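Folley Bedding and Knitwear Care
Bellamy children's bed sheet, Berik checkered quilt, Cerar fine-knit sweater
Product sheet, revised 2019-08-31

Scope

The sheet covers three articles sold together as the Folley bedroom set: one printed children's bed layer in pale yellow, one folded quilt in green and white check, and one fine-knit sweater in a pink-lavender shade. Each article can be ordered separately. Sizes are given on the order form and are not repeated on this page.

Article numbers
Bellamy bed layer, pale yellow print: 3,526
Berik quilt, green and white: 2,547
Cerar sweater, pink-lavender: 500

Cerar sweater

Fine knit with a soft, slightly fuzzy face. Ribbed bands. The yarn is spun with a low twist, which gives the surface its nap and also makes it prone to stretching when the garment is hung or lifted wet. Store folded. Do not use clip hangers.

Color is recorded at the mill as a single shade. Under warm bedroom lighting it reads closer to pink, under daylight closer to purple or mauve. Both readings are within tolerance and are not accepted as grounds for a shade claim. When matching a replacement, compare the two garments side by side under the same lamp.
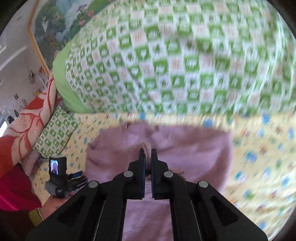

Rib sections carry most of the elastic recovery in this garment and should be treated separately from the plain knit during handling. When a section of rib is pinched and raised, the knit gathers into a tight fold at the grip point and the remaining fabric hangs from it. With the sweater spread out on the bed, a small bunch held between two flat pads is lifted slightly while the rest stays down on the sheet. Short lifts of this kind are acceptable for positioning. For carrying, support the full width of the garment from below.

Folding

1. Lay the sweater face down on a flat, made bed. Smooth from the center outward.
2. Fold one side in toward the center line, sleeve included. Turn the sleeve back so that it lies parallel to the side.
3. Repeat on the other side.
4. Bring the hem up to one third of the body length.
5. Fold once more to the shoulder and turn the bundle over.

The result is a compact bundle, rectangular or close to square depending on size. Layers stack unevenly where the sleeves overlap, so one corner usually sits thicker than the others. A cuff that projects from the fold can be tucked in or left - it has no effect on storage. Avoid pressing down on the bundle to flatten it. Faint creases at the lower fold relax when the garment is worn.

Shelf storage: stack no more than four bundles. Leave space above the top one. In a drawer, place bundles flat in a single layer with the rounded fold toward the front.
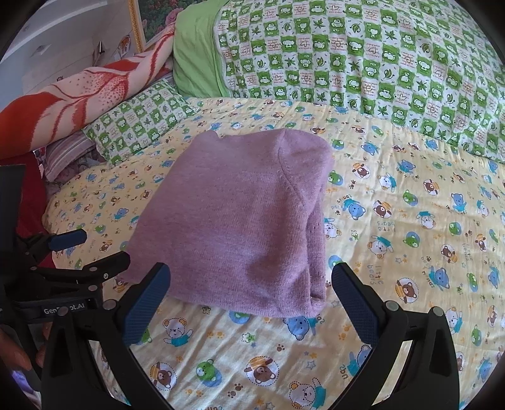 Bundles that have been stacked for a full season should be opened, shaken once and refolded along different lines. Fold lines kept in the same place for a long period will mark the nap, and on this yarn the marks are slow to come out. Our textile technician, Nadja Bühler, recommends refolding in October, when heavier knitwear comes out of storage anyway.

Bellamy bed layer

Pale yellow ground with a repeating print of cartoon bears. Bear colors are blue, brown, white and green. Paw prints and stars are scattered between them, along with short text including the words "little bears" in blue. Some of the bears are set in circles. The repeat is not directional enough to require a fixed head end on a small bed, but the text should read from the side the child gets in on.

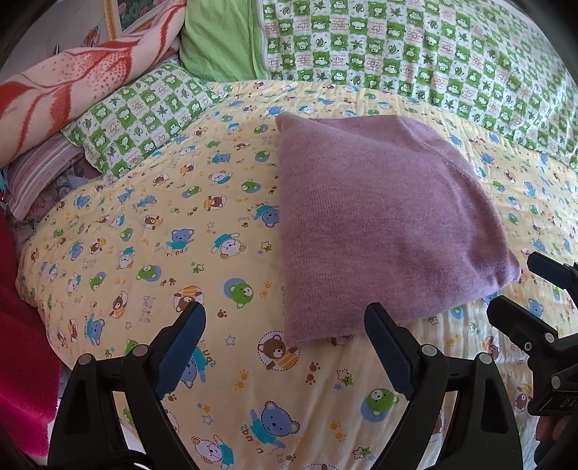

Bellamy print in pale yellow with the Cerar sweater, folded.

Gentle wrinkling after washing is normal. Smooth by hand while the fabric is slightly damp. Ironing is permitted on the reverse at low heat.

Berik quilt

Green and white checkered face. The white squares carry a small motif and the green squares a square design. The folded edge is finished with a solid lime-green border. Fold the quilt in its length and place it across the bed with the border to the outside; folded this way it holds a rounded edge and can be left in position during the day.

The quilt is thick. A household drum that is more than half full with the quilt alone is too small, and a larger machine should be used.

Care summary

Sweater: hand wash or wool program, cool water, dry flat, no tumble drying. Reshape ribs while damp.
Bed layer: machine wash warm, inside out, with similar colors.
Quilt: machine wash cool, separate load, line dry over two lines, turn once.

Ordering and returns

Orders for single articles go to Ottilie Stöckli at the Folley counter. Trade orders and swatch requests go to Krishnamoorthy Pinto. Swatches of the Cerar knit are cut with one rib edge so that recovery can be tested. Return unwashed goods within 55 days, folded as supplied. Articles returned on clip hangers are credited at inspection value only.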